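Re: [readers] September book, Lesar translation

Domenica Plattner wrote:
> Has anyone finished the Lesar yet? I'm up to 300 pages and
> still can't tell the two brothers apart. Is the older
> translation any better?

I finished it last night. The brothers get easier once the younger one leaves for the coast, so do keep going. I preferred the Mabaso translation, which keeps the letters in full.
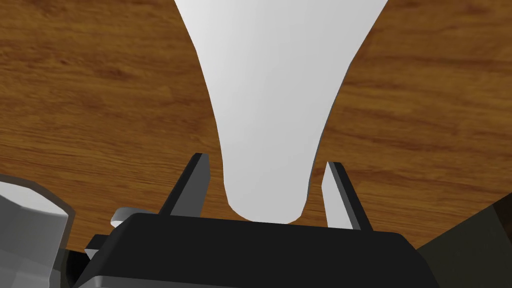
White shape on wood grain, computer render

Trireo have the paperback back in print. The library has one copy of the older version, but the type is very small and the last chapter has been shortened.

Can we start at 7.30 this time? I need to leave by nine.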